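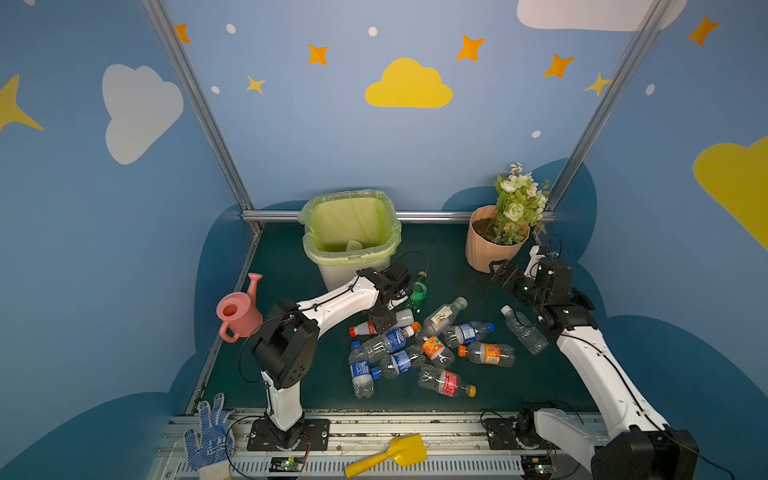
Does a bin liner need a drawstring to stay put?
Most of the time a plain bag with a decent fold over the rim will do, and it costs less.

Clearing Up, Small Bins and Bottles
Gallery page, put together by Kanini Were

I started keeping this page in May after a leaflet from Pirnley came through the door, promising that the right bin would "change the way you tidy". I doubt it. I have owned six bins in my adult life and tidied in much the same way with all of them, that is to say late and in a bad mood. Still, people write in and ask what I think of liners and bottles and fake plants, so the notes are collected on one page and I can stop answering the same letter.

White bin, pale green liner, pink watering can, and the bottles still to be dealt with.
The liner is a see-through one, turned down over the rim. I used to think see-through bags were a gimmick, and I still think the price is, but you do spot the thing that shouldn't have gone in.

On the fold
Liner makers like to print a size on the roll and leave it at that. I don't trust the sizes. A Mrema roll I bought last winter said it would fit my kitchen bin and the fold came to less than a finger's width, so the bag slid down at the first teabag. Look for a bag that leaves you a proper cuff. Salim Muli ties a knot in the slack at one side and says it never slips. I tried it for a week and it slipped twice.

On bottles
The usual advice is to rinse, squash, put the cap back on and then bin or recycle. Check with your own council before you take my word or anyone else's, as mine has changed its mind about caps more than once. What I will say is that a pile of bottles takes up far more room in a small bin than you expect, and a bag full of air and plastic is a poor use of a bag. If you have 12 of them to clear, don't start with the little bin. Get a sack.

On artificial flowers
White and cream ones with green leaves, in a tan ribbed pot with dark soil. The soil does more for them than the petals do.
I was against artificial flowers for years and I am only slightly less against them now. They gather dust in the folds, and the sprays sold for cleaning them (Flavstead does one, rather dear) did nothing for mine that a soft paintbrush didn't do. Pale petals show the dirt soonest. If you want to buy once and forget about them, I'm not convinced there is such a flower.

On painted walls
Yellow and white clouds on light blue, with orange and yellow stars.
Cheerful, I admit. Four-pointed stars are easier to paint neatly than the five-pointed sort, whatever the stencil packets say. The Ranero stencil set claims to be wipe-clean and reusable, and ours curled at the corners after eight stars. Cut your own from a cereal box. Put the darker colours low down, where hands and shoes get at the wall - a pale skirting never stays pale.

Letters about drawstrings are still welcome, though I've yet to read one that changed my mind. The next page is on dustpans.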